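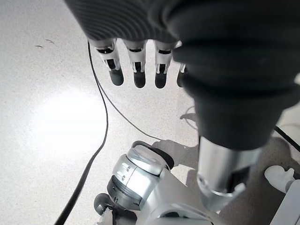 I've been sorting out access reviews at our place for a few years now, and people always expect them to be worse than they are. An access review is just going down the list of everyone who can log in to something and checking they still should. Auditors love them, clients ask about them, and most small firms put them off until the week before (guilty, more than once!). Logins belonging to machines count as well, so if you've got kit like that hand with the ribbed grey sleeve and the dark fingertips, whatever account it signs in with goes on the list with everybody else's.

Step 1: Get the list
Export the users from each system straight from its admin page. Don't ask the team lead to write one from memory. When I first did this for our Ilstead office the lead gave me a tidy little list and the export had 109 names on it.

Step 2: Match it against HR
Put both lists in one spreadsheet, sort by email address and look for the odd ones out. Leavers are easy to spot. Movers are trickier – Kai Wegener went from finance to support in March and still had payment rights in Altum that he'd forgotten all about.

Step 3: Ask the owner
Every system needs one named person who says yes or no to each line. I send mine the sheet with a blank column headed "Keep?" and give them 6 working days. Blank after that means I switch the account off, and I tell them so in the first email. Replies got a lot quicker!

Step 4: Remove, then prove it
Take the access away, export the list again and save both copies in the same folder, with the ticket number in the file name. The second export is the bit I always used to skip, and it's the first thing our auditor wanted to see.

Shared logins get their own tab on my sheet, with whoever looks after the password in the next column. If you can't fill that column in, change the password today and see who rings you.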